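**Household manipulation** is the branch of robotics concerned with chores done by hand in homes, shops and small workrooms: packing groceries, folding laundry, clearing a table, wiping a bench. It is usually treated separately from floor care and lawn mowing, where self-driving appliances have been sold for many years and no grasping is required.

## Scope

Chores are commonly grouped by the kind of object handled. Rigid items such as mugs, tins and boxes keep their shape when gripped and are the best understood. Articulated items include drawers, oven doors and taps. Deformable items, among them tea towels, shirts, cables and shopping bags, change shape with every touch and remain the hardest group. Many ordinary jobs mix all three. Putting away the shopping may call for opening a cupboard, steadying a soft bag and lifting out a jar.

## Bag packing

Packing a cloth bag is widely used as a test task. The bag has to be found, opened and kept open while goods go in, and a bag lying flat gives the gripper little to hold. Handles are an obvious place to grasp, but a rope or webbing handle may fall in any direction, and pulling on it does not necessarily open the mouth. Two-armed systems generally hold one edge of the bag and load with the other arm. Single-arm systems either hook the bag over a stand or try to prop it upright first.

Test goods are often toy food, which is light, cheap to replace and does not spoil over a long day of trials. 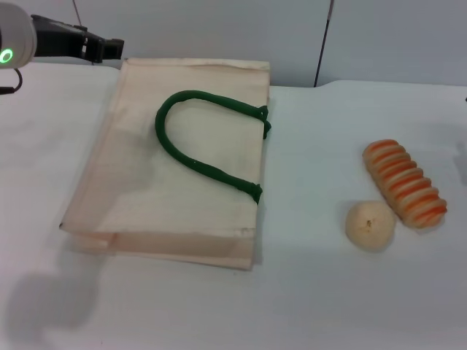

*A gripper above the table near a folded canvas tote with a green rope handle; a striped toy bread roll and a round, pale food-shaped object lie to the right.*

The Brustberg bag trial, a bench test named after the workshop where it was first run, scores a machine on opening the bag, placing each item inside and lifting the loaded bag by its handle. In one published round of 1,720 attempts, 741 ended with every item in the bag and the bag off the table. Most failures came at the opening stage, when the gripper closed on both layers of cloth or on none. Attempts were stopped after 600 seconds, a limit that a person doing the same job would seldom come near.

## Systems

Prirnent, a single-arm platform used mainly in teaching labs, is programmed by demonstration: an operator guides the arm through a chore many times and a control model is trained on the recordings. It copes well with rigid goods and less well with cloth it has not met before.

Disterex is a two-armed system aimed at shop-floor work, including shelf restocking and order packing. Its operators have reported steady results with cartons and bottles in a fixed layout. Soft packaging is normally diverted to a staffed bench.

Shim is a software layer that adds recovery behaviour to existing arms. After a missed grasp it backs the gripper off, looks again and chooses another point on the object. It does not make the first grasp any more accurate, and each retry adds to the total time.

## Present capability

Machines can carry out single chores under controlled conditions, with known objects, even lighting and a clear work surface. Performance falls when items overlap, when the surface is cluttered or when a bag is creased in an unfamiliar way. Reliability over a full working day is less often reported than success on individual attempts, and the 2 figures are not interchangeable.

In shops, the usual arrangement is shared labour, with staff dealing with exceptions. In homes, the cost of the equipment, the space it takes up and the need for supervision around children and pets have kept use largely to trials.

## See also

- Deformable object manipulation
- Learning from demonstration
- Order picking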